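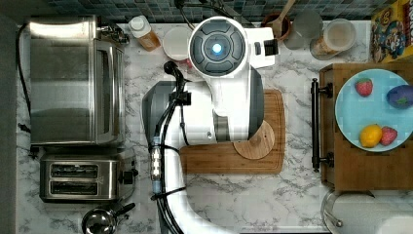 Arm over the marble counter, blue light on at the wrist.

April 14, 2025

Reader notes, second-year Latin. Big day for the glossary! The frequency pass on the Nelum texts is finally through and the list comes out at 3000 headwords, which is far more than I want in the back of a school book, but what a lovely thing to scroll through. Sorted by first appearance it almost tells the story by itself - ships, then storms, then a great many words for grief.

Plan for now: anything in the top 2000 goes in the running glossary at the foot of the page until chapter 5, then drops off. Students are expected to know it by then. Everything rarer gets glossed every single time, even if it came up on the page before. I went back and forth on this with the old Lilero reader open next to me. They gloss a word once and never again, and I remember flipping backward through that book until the spine gave out.

Macrons: still a mess. The De Bruijn file marks them in verse but drops them in the prose summaries, and the export turned every long y into a question mark. Fixed by hand in chapters 1 to 3. Chapter 4 not touched yet. Please nobody run the export again until I've saved the clean copy under a new name.

Tried the new page layout with 90 lines of verse, Latin on the left, notes on the right. It reads so well! The eye goes straight across. Trouble is that the notes for the speech in the middle run long and push the grammar box onto the next spread. Options are smaller type (no) or cutting the note on the historical infinitive, which I like very much and which could move to the appendix. Probably the appendix.

Exercises for chapter 2: the fill-in set on participles is too easy as it stands, you can get every answer from the ending alone. Rewrote half of them so that two forms fit the grammar and only one fits the sense. Much more fun to do. I did the whole set with a cup of tea and got one wrong, my own exercise.

Cellby sent the paper samples. The cream one takes pencil beautifully and doesn't show through. Want that one if the price holds in October.

Still to do:
check scansion marks, chapter 3
map of the voyage, place names in Latin only
ablative absolute box, shorter
ask about the index, one column or two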